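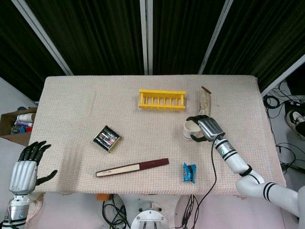
首页 > 加入我们 > 招聘与招募 > 讲台体验员招募

Mandance 教室家具工作室正在为新一代升降讲桌 Gralten 招募试用老师和培训讲师!这张讲桌我们从图纸画到样机,改了很多轮,现在特别想听听天天站着讲课的人怎么说。桌面多高才顺手,笔记本电脑放哪边不挡视线,线从哪个孔走,这些事坐在办公室里是想不明白的。大家讲课时往桌上放的东西也五花八门,教案、水杯、遥控器,课间可能还有一包撕开了口、揉得皱巴巴立在那儿的零食,桌面都得给它们留出地方。你平时怎么摆,试用时就怎么摆,请千万别替我们收拾整齐。

一、我们想找谁

中小学、职校、大学老师,企业内训讲师,社区课堂的授课人都欢迎。教龄不限,刚上讲台的新老师我们一样期待。有几类朋友我们会优先联系:

- 身高明显高于或低于同事,常年觉得讲台不合适的;
- 坐轮椅授课,或者因为腰、膝的原因需要坐站交替的;
- 左手写字的(上一代样机的控制面板装在右侧,左手老师提了很多意见,这回改成了两侧可换);
- 一节课里要在电脑、实物投影和纸质材料之间来回切换的。

不需要懂家具,也不需要懂设备。会讲课就够了。

二、要做些什么

每位体验员到我们的试讲教室来两次,每次讲一节40分钟的课,内容自定,讲你最熟的就好。第一次用出厂默认的设置,第二次由你先把高度、翻板和理线盒调成自己喜欢的样子再开讲。讲完之后和设计组坐下来聊一聊,想到什么说什么,骂也可以,我们真的会记下来!上一轮有位老师说翻板合上时声音太响,吓了前排学生一跳,阻尼铰链就是那之后加上的。

试讲教室里有投影、白板和无线话筒,台下会坐几位同事充当听众。如果你愿意带自己的学生或学员来,请在报名时写明人数,方便我们摆椅子。

三、报酬与安排

完成两次试讲的体验员可获得1,000元酬劳,市内交通费另行报销。外地的朋友也可以报名,但往返路费目前只能补贴一部分,具体数额请先写信商量。试讲从10月开始,白天和晚上都有时段,可以避开你自己的课表。

本轮计划招募173人。名额看着多,其实要分到不同学段和不同身高段,有的组很快就会满,有的组(尤其是幼师和实验课老师)一直缺人,所以请放心报名。

四、同时招聘:试用协调员一名

这是一个全职岗位,和本次招募一起开放。你会负责排时段、接待老师、整理谈话记录,还要学会拆装讲桌的侧板和机柜托架,我们会手把手教。希望你耐心、爱听人说话,写东西清楚。做过教务或者展会接待的话会上手更快,没做过也没关系。

协调员向产品负责人 Desmond Lindqvist 汇报,日常和负责人体工学的 Shoshana Villanueva 一起工作。Shoshana 手里有一份来自上一轮试用的记录,共546条意见,新同事入职后的头一件事就是陪她把它读完。里面有不少好玩的东西,我们自己重读时也常常笑出声。

五、怎样报名

体验员请来信写明:任教科目、授课对象、身高、惯用手,以及你现在用的讲台最让你恼火的一点。最后这一项写多长都行。

应聘协调员请附简历,再写一小段话,讲讲你见过的最好用或者最难用的一件家具。

报名截止日期为07/09/2020。收到来信后我们会逐封回复,没能排进这一轮的朋友,如果愿意,我们会把你的联系方式留到下一轮。信件标题请注明"Gralten 试用"或"协调员",两项都想报的,写在同一封信里就可以。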